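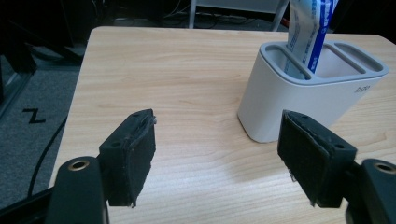 Wooden table, Thursday brain, big week. Thread incoming.

okay so I've been meaning to write up how I moved my whole virtual assistant business off hourly billing and onto packages, and a few of you asked in my DMs, so let's go

background for the new people: I do inbox, calendar, travel and light bookkeeping for small business owners. Just me, plus Elvia Nava a couple of mornings when things pile up. I've been at it long enough to have made every pricing mistake there is (some of them twice)

for the longest time I billed by the hour. Tracked every minute in Stodow, exported it at the end of the month, sent the invoice, and then waited for the "quick question about line 14" email. There was ALWAYS a quick question

the thing that finally pushed me was one client who saw I'd billed 16 minutes for rebooking a flight and asked if it could've been done in ten. I had saved her from missing her own keynote. I closed the laptop and went and ate cereal standing up

so in May I sat down with a year of my own time logs. All of it. 282 entries under "misc" alone, which tells you how well I was labeling stuff lol

and the logs were kind of fascinating?? Nearly all my clients used close to the same hours every month. They were already on packages, I just hadn't told them or me

what I landed on: 2 packages. One small, one big. I had a middle one in there for a while and everybody I tested it on picked it without reading what was in it, so out it went

small is inbox and calendar, weekdays, replies by noon. Big is all of that plus travel, invoices, and one planning call a month. Anything outside of those gets a separate quote before I touch it

I also put a $99 setup fee on both and was so nervous about it. I rehearsed saying it out loud in the car! First person I told said "sure, where do I pay"

setup really is work, by the way. Passwords, folders, who's allowed to book over lunch, which cousin's emails get starred. I'd been doing all of that for free and then feeling grumpy by week three

telling the existing clients was the hard part. Morfudd Rowlands (she runs ops for a little shipping outfit called Plosberg and is the calmest person I know) read my draft email and cut it from a page and a half down to five sentences. I had apologized four times in it. She took out all four

if you want the bones of it: here's what's changing, here's the date, here's which package I think fits you, here's the price, reply with a yes or let's talk. Done

I lost one client. It was the flight one. I was sad for an afternoon and then I noticed my shoulders had come down from around my ears

tools, because somebody will ask: contracts and invoices go through Zukau now, tasks live in Khattak, and I still run Stodow in the background just for me, so I can tell if a package is getting too fat. Clients never see it

one thing I'd do differently is write down what "urgent" means before anyone signs. I had a client on the small package texting me at 9 pm about a font. We're good now, it's in the welcome doc, but wow

also put a pause option in. People have babies, people close for August, and it's way nicer to pause someone than to have them cancel and feel weird about coming back

I've got the welcome doc cleaned up into a blank version if anyone wants it. Reply "doc" and I'll send it over tonight after I get through my own inbox, which is a disaster as usual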